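Budget for the Second Station First

Most equipment requests I review for manipulation work have the same shape. One large line for the arm or the grippers, one line for a computer, and a final line called "miscellaneous" that is set at whatever is left over. I think the order should be reversed. The miscellaneous line decides whether the money in the first line produces anything.

At Rurport we went through this when we planned our hand-held gripper stations. The original request covered two pairs of grippers, one workstation and a small allowance for mounting. It was approved without discussion, and that should have been a warning. A request that nobody questions usually has its real costs somewhere else.

The costs were in cable, floor space, tables, stands, curtains and power. None of these is expensive alone. Together they came to nearly a third of the station cost, and they were ordered one at a time, by different people, with shipping paid on each. We lost 16 working days in June waiting for parts that any supply catalog carries. The grippers sat in their cases during that period.

Nusrat Khan, who ran purchasing for the project, proposed a rule that I have since adopted. Write the request as if you were buying the second station. For a first station, people list what they find interesting. For a second, they have to list what is there, down to the power strip, because they intend to copy it.

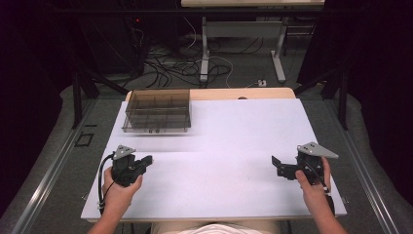
The rule also exposes items that were borrowed. Our first station used a table from another department and stands that had been in storage. Neither appeared in any budget. When we priced the copy, the table had to be bought, and the stands were no longer sold in the same height. A station that depends on borrowed furniture has an unknown replacement cost, and unknown costs should not be entered as zero.

I would extend the argument to spares. A vendor such as Usent will quote a pair of grippers and offer spare cables as an option. The option is usually struck out in the first round of cuts. I consider this the worst saving available. A hand-held unit is moved all day by a person, and its cable moves with it. We now order 3 spare cables per pair with the original purchase and treat them as part of the unit price.

The objects to be handled need a line too. Trays, small parts and work surfaces look too cheap to plan for, so they get bought on personal cards and reimbursed late. At 5 task sets per station, that stops being small money, and the purchases cannot be repeated when the store changes its stock. We keep part numbers for every tray.

The usual objection is that detailed requests take longer to write and invite cuts. The first part is true. Our last one took Khan most of a week. As for cuts, I would prefer to lose a named item, with its consequence written beside it, than to find in month two that an unnamed one was never funded.

Software such as Minja can be upgraded later. Floor space and power are harder to add once the room is full, and I would settle both before asking for a gripper quote.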